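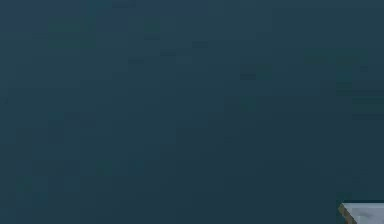 Restringing a bead necklace is one of those jobs I put off for years, and then I did three in one weekend and felt very silly for waiting. If you have a drawer with a broken strand in it (I had a whole cookie tin), you can fix it at the kitchen table in an evening. Before you touch a single bead, think about what color the new cord should be, and please don't grab black out of habit! Take a dark teal: it can lean bluer or greener, so either a navy cord or a deep green one would sit quietly next to it, and that's the kind of in-between shade I like for cord on spring necklaces. It goes with gray, it goes with cream, and it makes coral beads look fantastic.

What you'll need

Silk or nylon bead cord, size 4 for most 6 mm beads
A fine twisted wire needle, if your cord doesn't come with one attached
Two bits of French wire (also called gimp) and a clasp
Sharp little scissors
Jewelry glue with a pin tip
An old towel

My cord is from Vakico. I've used the cheap kind too, and it's fine for glass, but it frays when you pull it through stone beads that have rough holes.

Step 1: Lay everything out

Spread the towel flat and put your beads down in order. If the necklace is graduated, find the biggest bead first and work outward from there. My strand was 84 beads, all nearly the same size but not quite, and I skipped this part the first time. It hung crooked and I had to cut the whole thing apart. Sigh.

Step 2: Stretch the cord

Pull off about twice the length of the finished necklace, plus a good hand's width extra at each end. Hang it over a doorknob with something heavy tied to the bottom and leave it overnight. Silk especially loves to stretch, and you want that out of its system before you start, or you'll see gaps by September.

Step 3: Attach the clasp

String three beads, then one piece of French wire, then one half of the clasp. Slide it all down, leaving a tail of four inches or so. Now take the needle back through the first bead. The gimp will fold into a neat little loop around the clasp. Knot the tail and the main cord together snugly. Go back through the second bead, knot, then the third, knot. Don't trim the tail yet.

Step 4: Knot between the beads

Make a loose overhand knot, put the tip of the needle (or a pair of tweezers) inside the loop, and walk the knot down until it's sitting right against the bead. Pull the needle out and tighten with your fingernail. The first 11 knots will look awful. Keep going, they get better, and you can always come back to the beginning when you're warmed up.

My friend Lenuța Preda knots with an awl and she's twice as fast as I am. I keep poking myself, so it's tweezers for me.

Step 5: Finish the other end

Leave the last three beads unknotted. Add the other piece of gimp and the second half of the clasp, then go back through the last bead, pull everything tight, and knot. Do the same with the next two. This is the fiddly bit, so have your reading glasses and a good lamp ready.

Put the tiniest dot of glue on the final knot at each end, let it dry all the way, and then trim the tails close.

A few extra notes

Wash your hands first. Pale silk shows everything.

If a bead won't go over the needle twice, swap in one with a bigger hole for the first and last three spots.

Pearls like to be restrung more often than glass, especially if you wear perfume. Spritz first, let it dry, necklace on last.

Store it flat! Hanging knotted strands on a hook pulls them longer over time, and I say that as someone with a very pretty row of hooks I no longer use.

Next I'm doing matching earrings with the leftover beads, once I find where I put the ear wires.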